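鸟声辨识入门 课程讲义
第三讲 从“听见”到“听懂”：鸣声的结构、记录与声谱图
适用：春季班全体学员
讲义更新：5/14/22

先说一件让我高兴的事。上一讲布置的“窗边十分钟”作业，收上来的记录比我预想的细得多。有人写“像小推车轮子没上油，吱呀吱呀，两个音来回换”，这句话里音高、节奏、音色全有了，我一看就知道窗外是大山雀。也有人写“很好听的一只鸟”，没关系，今天讲完回去再听一遍，你会发现同一只鸟能写满半页纸。

这一讲内容偏多，分成六节。前四节课堂上讲，第五节是野外部分的准备，第六节是作业和自查。第二讲里关于耳朵怎样判断方向的内容这里不重复，忘了的同学翻前面的讲义。

一、鸣唱与鸣叫

中文里“鸟叫”一个词全包了，研究者却习惯分成两类。

鸣唱（song），通常较长，结构较复杂，多在繁殖季节出现，主要作用是宣示领域和吸引配偶。温带地区很多种类以雄鸟鸣唱为主，所以早年的教科书干脆写“雄鸟唱歌”。这句话现在要改。近年的比较研究表明，雌鸟鸣唱在鸣禽里相当普遍，热带尤其多，有些种类雌雄还会对唱，衔接得非常紧，不看鸟根本听不出是两只。欧亚鸲的雌鸟在冬天也会唱，它们冬季各自守着自己的一小块地盘。冬天在灌丛边听到那种清冷的、一串一串往下落的歌，先别急着写“雄”。

鸣叫（call），一般短促简单，全年都有，雌雄老幼都会用。常见的有联络叫、告警叫、乞食叫、飞行叫。初学者往往只背鸣唱，结果一到七月林子里没几只鸟唱歌，就觉得鸟都走光了。鸟都在呢！只是换成了短短的“嗒”“嘶”“唧”。

两类之间的界线没有课本上画得那么清楚。有些种类的“鸣唱”非常简单，叽喳柳莺就那么两三个音反复，按复杂程度算像鸣叫，按功能算是鸣唱。碰到这种情况，以功能和发声场合为准，记录时写清楚：鸟站在哪里，有没有同种在附近，季节是什么时候。

还有一类声音不从嗓子里来。啄木鸟敲击枯木，扇尾沙锥俯冲时外侧尾羽振动发出的嗡嗡声，斑尾林鸽起飞时拍翅的噼啪声，白鹳上下喙相击的哒哒声。统称机械声或非鸣管声，记录表里有单独一栏，请不要填进“鸣叫”里。

二、声音从哪里来：鸣管

哺乳动物的发声器官是喉，位于气管上端。鸟类的发声器官叫鸣管（syrinx），位置低得多，多数种类在气管分成左右两支支气管的地方。气流经过时，鸣管里的膜状结构振动发声，周围的肌肉调节张力，于是音高和音量随之变化。

鸣禽的鸣管最妙的一点在于左右两侧可以相对独立地控制。同一只鸟可以左侧发低音、右侧发高音，可以两侧轮流接力，也可以两侧同时响，发出两个互不成整数倍的频率。棕林鸫那种像隔着水面传来的和声，就是这样来的。我第一次在声谱图上看到两条线同时一升一降的时候，在座位上叫出声来了，旁边的人以为出了什么事。

鸣禽的控制肌肉比其他类群复杂，不过鸣管的精细程度和好听与否没有必然关系。乌鸦也是鸣禽，鸣管并不简陋，嗓音粗哑是另一回事。反过来，大杜鹃不属于鸣禽，那两个音却是欧洲最容易记住的鸟声。

呼吸也值得提一句。鹪鹩体重很轻，一段鸣唱能连续好几秒，音符密得像缝纫机。很多鸣禽在音节之间做极短的吸气，称为“微呼吸”，听起来毫无停顿。金丝雀的颤音速度不太高时每个音节之间吸一口气，速度再往上走，就改成一口气分段吐出。你可以试着模仿一下，用不了几秒就得停下来喘。

三、它们是学来的吗

有些鸟需要学，有些不需要。目前认为有声音学习能力的鸟类主要有三大类群：鸣禽、鹦鹉、蜂鸟。鸡形目、鸽形目、雁形目的大多数种类，隔离养大后依旧能发出正常的本种叫声。

鸣禽的学习过程通常分为两段。第一段是感觉期，幼鸟听，把成鸟的歌存在记忆里；第二段是感觉运动期，幼鸟开始自己练，先是含含糊糊的“亚歌”，然后是有点模样但不稳定的“可塑歌”，最后固定下来，叫作“结晶”。苍头燕雀是最早被仔细研究的对象之一，隔离养大的个体也会唱，长度和大致轮廓还在，但细节贫乏，结尾那个有力的花腔常常缺失。

夏末秋初去听林缘，常能听到小声嘟囔一样的亚歌，断断续续，像在自言自语。很多人听了会去翻图鉴，以为碰上了新种类。记住这个现象，能省下很多时间。

学习带来方言。同一种鸟隔着一座山、一条河，唱法可能就有差别。我们在Undholm湿地和Venside河岸录到的苍头燕雀，前半段下行的音列差不多，结尾的花腔却明显不同，Undholm的收得短，Venside的在末尾还要往上挑一下。这只是课程资料库里的样本，还不足以下结论说存在稳定的地方方言，但课堂上放出来，人人都听得出差别，非常有意思。

有些种类一生都能学新东西，称为开放式学习者，紫翅椋鸟是好例子。它会把别的鸟的声音、门铃、汽车防盗器编进自己的歌里。湿地苇莺更夸张，幼鸟离开欧洲后在非洲越冬地听到的种类也会进入它的曲目，第二年春天回来唱给你听。一只不到十几克的鸟，歌里装着两个大洲，每次讲到这里我都想停课带大家直接去河边。

补充一个容易混淆的说法。“模仿”和“学习”在讲义里不是同一个词：学习泛指通过听来获得发声内容，包括学本种的歌；模仿（mimicry）专指把他种或环境声音纳入自己的发声。写作业时请分开用。

四、怎样描述一段鸟声

辨识鸟声最大的障碍是语言。耳朵已经听出差别了，手却写不出来。下面五个方面，每次记录都过一遍，顺序不要紧。

音高。先分高、中、低，再写走向：平、升、降、先升后降、来回摆动。戴菊的声音高到不少人上了年纪就听不见，所以结伴记录时，听不到不代表没有。林鸽和鸠类在最低的一端。

节奏。匀速、渐快、渐慢、不规则。苍头燕雀是越来越快然后一个收尾，有人比作投球手助跑然后出手。黄鹀是一串匀速的短音后面拖一个长音，英语国家的人记成“一点点面包不要奶酪”，最后那个长音就是“奶酪”。中文学员可以自己编，我鼓励你们自己编，别人编的口诀永远没有自己编的记得牢。

音色。清亮、沙哑、金属感、哨音、嗡嗡、干涩。这一项最主观，也最有用。乌鸫的音色像长笛，圆润、从容，欧歌鸫的更尖利明快，两者常在同一片草坪边上唱，放在一起听一次就很难再混。

结构。有没有重复？重复几次？句与句之间停多久？欧歌鸫每个短句重复两到四遍再换下一句，乌鸫基本不重复，这一条单独拿出来就能解决大部分争论。槲鸫介于两者之间，句子短，变化少，停顿长，常在大风天站在高处唱。

音量与环境。离得多远，在多高的位置，周围有没有水声、车流。城市里的大山雀唱得比林区的同类音调高，研究者认为与避开低频交通噪声有关。Volgate环路两边正好可以做一次对照，靠路的一侧和公园里侧各站一会儿，自己比较。

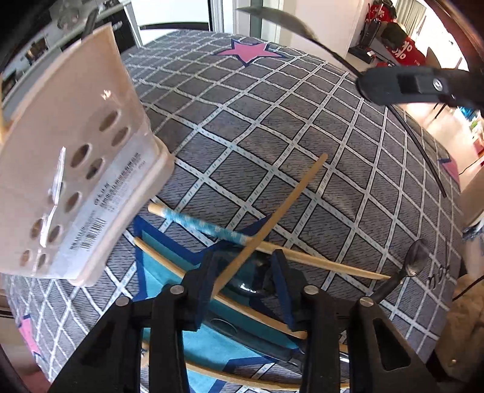
几种容易混的组合，课堂上会逐一播放，先在这里列出要点，方便预习。

叽喳柳莺与欧柳莺。外形极像，野外连老手都会犹豫，声音却天差地别。叽喳柳莺是两个音高略有不同的短音机械地来回，像在念自己的名字；欧柳莺是一段柔和的下行旋律，开头轻，中间亮，末尾散开，像叹了一口气。当年正是靠着鸣声，人们才把它们看作不同的种类。

黑顶林莺与庭园林莺。这一对真的难。黑顶林莺的句子较短，开头有点嘟囔，后半段突然放开嗓子，清脆有力；庭园林莺的句子更长更均匀，像小溪一直往前滚，没有明显的高潮。我建议每年春天重新学一遍，反正我每年都要重新学一遍。

芦苇莺与水蒲苇莺。芦苇莺节奏稳，一个音重复两三次再换，慢吞吞的，像个认真的鼓手；水蒲苇莺急躁，忽快忽慢，哨音和颤音混在一起，还喜欢从芦苇丛里窜起来唱一段再落下去。Undholm的栈道两侧两种都有，早晨同时开唱时，能在一个位置上把差别听得明明白白。

欧亚鸲与鹪鹩。欧亚鸲的句子有停顿，每句开头都不一样，音高跳跃，情绪偏忧郁；鹪鹩一开口就是满格音量，中间夹一段快速的颤音，结尾干脆。听到“这么小的鸟怎么这么大声”的时候，多半就是鹪鹩。

大山雀单独说几句。它的声音种类多得让人恼火，野外流传一条老规矩：春天在林子里听到一个认不出的声音，先猜大山雀。两音轮换的“踢-叉、踢-叉”是基本款，三音的、带金属味的、倒过来的都有。一只雄鸟往往掌握好几种唱法，唱一阵换一种。

五、声谱图怎么看

声谱图（spectrogram，有的软件译作频谱图）把声音画成图：横轴是时间，纵轴是频率，颜色或灰度的深浅表示强度。看懂它不需要物理基础，记住几种形状就能上手。

水平的细线是音高不变的纯音，也就是哨音。斜线是滑音，往右上走是升，往右下走是降。竖直的短线是极短的、频带很宽的声音，例如“嗒”声和敲击声。密集的波浪是快速的颤音，波浪密到一定程度，耳朵听上去就成了嗡嗡。上下平行、间距相等的一组线是谐波，线越多，音色通常越粗或越带鼻音。

把前面讲过的种类套进去看：欧柳莺是一排由高到低的斜钩；叽喳柳莺是两种高度的小钩子轮流出现；鹪鹩密密麻麻像一块织物，中间夹着一段排得整整齐齐的竖条；黑水鸡的叫声是一团突然爆开的墨点；大杜鹃在最下方，两个短横，一高一低，简简单单，我很喜欢。

参数方面，初学者只要管窗长。窗长短，时间分辨率高，颤音看得清，但频率会糊；窗长大则相反。同一段录音换两种窗长各看一遍，很多疑问自己就消失了。颜色方案选灰度，彩色好看，但容易把很弱的背景噪声看成鸟。

频率上限也要看一眼。有些压缩格式会把高频部分削掉，声谱图上半截干干净净得像被刀切过，那是格式造成的，和鸟无关。课程要求提交未压缩的WAV文件，原因就在这里。

资料库目前有514段录音，按地点和种类编号，学员都可以下载使用。Venside河岸的部分最完整，Volgate环路的部分背景噪声大，拿来练习滤波很合适。常见的17个种类每种都配有标注好的声谱图，建议先把这一批看熟，再去碰其余的。

使用时请遵守两条：引用时写明编号；不要在野外外放。后一条多说几句。对着鸟播放同种鸣唱，领域中的雄鸟会以为有入侵者，放下觅食和育雏来驱赶，反复播放可能让它长时间处在紧张状态。有些地方的法规对繁殖季的回放有明确限制。耳机随便听，扬声器留在家里。

六、野外课与设备

野外课安排在Undholm湿地北侧栈道，每次60分钟，天亮前到位。早晨空气平稳，风小，车少，鸟也唱得最起劲，这段时间的合唱叫作晨鸣。不同种类的开唱时间有先后，通常乌鸫、欧亚鸲、欧歌鸫靠前，鹪鹩和林莺随后，麻雀和燕雀类更晚。和眼睛大小有关的假说得到过一些支持，眼睛相对较大的种类在弱光下看得清，开唱也早。你们站在栈道上可以亲自排一张顺序表，每年排出来都不太一样，我把历年的都留着。

三月和五月的晨鸣是两种东西。三月以留鸟为主，层次清楚，一只一只进来，最适合入门。五月候鸟到齐，声部叠在一起，第一次听会觉得完全分不开。办法是挑一只，只跟着它听一分钟，其余的当作背景；然后换下一只。千万别想着一次全抓住。

设备不强求。手机内置麦克风足够完成本课程的全部作业，关掉自动降噪，把麦克风一端对准声音来源，手臂离开身体，衣料摩擦的声音比你想象的响得多。课程备有9台Baláž手持录音机，轮流借用，借还都在上课前后办。用的时候注意三点：电平调到最响处不碰顶；防风毛罩一直戴着，无风也戴；按下录音键以后先静等两秒再动，结束前同样。

每段录音结尾请用自己的声音报一遍：地点、时间、天气、目标种类、有没有看到鸟。这叫口头标签。文件名会丢，笔记本会湿，报在录音里的东西跑不掉。报的时候等鸟唱完，小声就行。

着装方面，选不会沙沙响的外套，冲锋衣请穿在里层或者干脆不穿。鞋底软一点，栈道的木板踩上去声音很大。狗不要带来，哪怕它很乖。

站定之后，画一张声音地图。纸中间点一个点代表自己，每听到一只鸟，就在相应方向和大致距离上写一个缩写。过几分钟看一看，哪些位置一直在响，哪些移动过，领域的轮廓就慢慢浮出来了。两只同种雄鸟你一句我一句，中间那条看不见的线，往往就是它们的边界。第一次在纸上看出这条线，会非常过瘾！

七、作业与自查

（上面说分六节，写着写着成了七节，编号就这样吧，课堂幻灯片也照此改过。）

作业甲：在住处附近选一个固定地点，一周内去三次，时间尽量一致，每次静听十分钟，交三张声音地图。不认识的种类用自己起的外号代替，比如“吱呀先生”，下次课一起对。

作业乙：从资料库任选一段苍头燕雀录音，用灰度声谱图打开，标出下行音列和结尾花腔的起止时间，写出你对结尾走向的描述。Undholm和Venside各选一段的同学，请再写两三句比较。

作业丙（选做）：自编三条中文口诀，对应三种鸟。要求节奏和重音与原声对得上，意思可以胡来。历届最好的几条我会在课上念。

自查的时候，看看这几件事能不能做到：能向没上过课的朋友说清鸣唱和鸣叫的差别，并各举一种鸟；闭上眼睛听一段录音，能写出音高走向、节奏和有无重复；看到一张没有标注的声谱图，能分出哨音、滑音和颤音；能靠重复次数区分欧歌鸫和乌鸫。最后一项如果还拿不准，不用急，傍晚雨停后去草坪边站一会儿，两种都喜欢在那个时候唱。

常见问题

我没有音乐基础，听不出音高怎么办？
不需要知道是哪个音。只要能听出后一个比前一个高还是低就够了，多数人听几天就能做到。用手跟着画，高了手抬，低了手落，画出来的线和声谱图上的线会惊人地相似。

用手机上的自动识别软件算不算作弊？
不算，但请先写下自己的判断再看软件的结果。软件在背景嘈杂、多种鸟同时发声、或者遇到紫翅椋鸟这类模仿高手时容易出错。交上来的记录里，自己听的和软件给的分两栏写，两栏不一致的地方恰恰最值得在课上讨论。

高音听不到了，还能学吗？
能。戴菊、旋木雀这几种可以借助声谱图来看，录下来降速播放也行，音调随之下降，就落回听得见的范围。班里有学员一直这样做，记录质量很高。

下雨还去不去野外？
小雨照常，大风取消。风比雨更碍事，芦苇一响，什么都盖住了。取消的通知当天早上发在班级群里。

一定要认对吗？
记录表上有“不确定”一栏，请大方地用。描述写得好而种名空着的记录，比只写一个种名的记录有用，过后还能凭描述和录音回头查证。

下一讲讲告警叫，包括为什么好几种小型鸣禽见到空中的猛禽时发出的声音那么相似，又细又高，叫人找不到方向，以及山雀怎样在叫声里区分不同的危险。请提前听资料库里标有“告警”的录音，带上你的声音地图来。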